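Light gray table top: thin dark line and small marks, how to clean without making it dull?

Posted by Hauwa Okonkwo, 22 October 2018

Hello to all. I have a large work table with a light gray top and a thin black edge at the front. The finish is matte, but it shines a little when the light falls on it. I bought it used, so I have no papers for it and I don't know what the top is made from.

We cut and fold a lot of paper at this table, and every evening I clear the small pieces and wipe it. Now there is a short dark line which I am not sure about. It can be a hair, or it can be a fine scratch. When I look from one side I am sure it is a scratch, and from the other side I am sure it is a hair. I did not want to rub it before asking — the last table I rubbed too much and it got a shiny place which never went away.

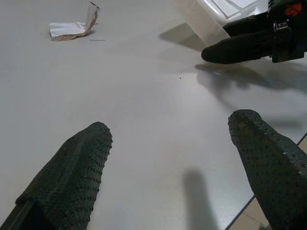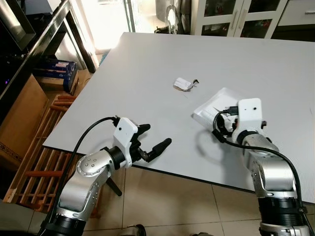

The table top close up, with the line near the bit of torn paper, and the table from above.

My cupboard has a melamine sponge, dish soap and a bottle of Jekier cream cleaner. Which one is safe to begin with? I would like to keep this table for many years.

zotetti_fan

Cream cleaner. Rub hard, it will go.

Oyelaran

Please don't begin with the cream. Most creams have a fine powder inside, and on a matte top this powder makes exactly the shiny place you are afraid of. The melamine sponge does the same, only slower.

First take a piece of sticky tape, press it lightly on the line and lift. A hair will come away with it. If the line stays, put a few drops of dish soap in a bowl of warm water, wipe with a soft cloth, then wipe again with clean water and dry it. Soap that stays on the top catches dust.

If it is still there, pull your fingernail across it slowly. When the nail stops in it, it is a scratch and no cleaner will help. I have one like this on my own table since December and I stopped seeing it after 14 days.

Flila

I agree with the tape. For the paper pieces I use a soft hand brush before any wet cloth, wet paper bits stick in the corners and are annoying. Also put a cutting mat if you use a knife there.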